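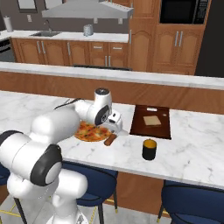
Yuzhen Shen wanted the budget by Saturday, and I had a spreadsheet with one number in it.

The number was 712. That was the monthly lease on the Sovari arm, which I liked, mostly because the Sovari rep had returned my calls. Novberg was cheaper but wanted 60 months up front, and I didn't expect the pizza counter at Trernness to live that long.

"What about grippers?" Yuzhen said. She was eating my fries.

"It comes with a gripper."

"It comes with one gripper. You'll want 2." She wrote it on my napkin — the numeral, underlined. "And what does it do when somebody pulls up a stool?"

I said it slowed down. I was pretty sure it slowed down. I'd read it in the brochure, or maybe in the Qian brochure, they were all in the same folder by then.

She put the napkin in my shirt pocket like I was six. "Call them and ask. Then add some 1000 dollars for whatever you forgot."

So I called from the parking lot, and the rep put me on hold, and I stood there in the May heat adding a row called Whatever I Forgot (I spelled it out and everything!). It made the total look a lot more serious.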